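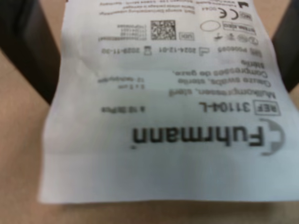

Handout 2: Picking Thin, Floppy Things

Robot Projects Lab, Grusstead

Read before you touch the Boltotberg task sheet. Last year's reports were full of sentences like "the robot can handle medical supplies." No it can't. It held a gauze pouch. Write down what it held.

Why a pouch is a bad object

A sealed paper-and-film pouch bends, curls at the edges and creases across the middle. Your simulator treats it as a stiff card. The Clinbridge notes claim this is "close enough for grasp planning," and I have yet to see a student run that backs them up. Print on the pack doesn't save you either. A lot number read upside down, close up and slightly out of focus, is a guess until you check it by hand.

What the shared log tells you

The log has 548 attempts in it. Fine. Before you quote a success rate, find out who decided what success meant. In the older entries "grasped" means the fingers closed. In the newer ones it means the item got to the bin. Those are different experiments and you may not add them together.

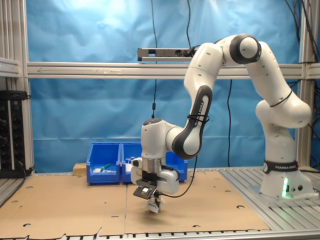 Before your run

1. Check the arm's path over the cardboard sheet and the two blue bins. The sheet has holes and a crease. If your vision code finds an "object" there, look at the raw picture first.

2. Fix the start pose and write it down. "Same as before" will be marked as missing.

3. Do 14 attempts with one setting. Don't tune halfway through. If you must stop, the set is void and you start over.

4. Log failures in plain words: slipped, folded, missed, took two. "Other" is not a category.

5. Keep the crumpled items in your results. Teams like to drop them as outliers. They are the task.

About the Conceição planner

You may use it. Its demo looks great, as demos do. Run it against the dumb baseline (straight down, close, lift) and report both. If the baseline wins, say so on page one.

Reports are due at 4 p.m., 2 pages, plots included.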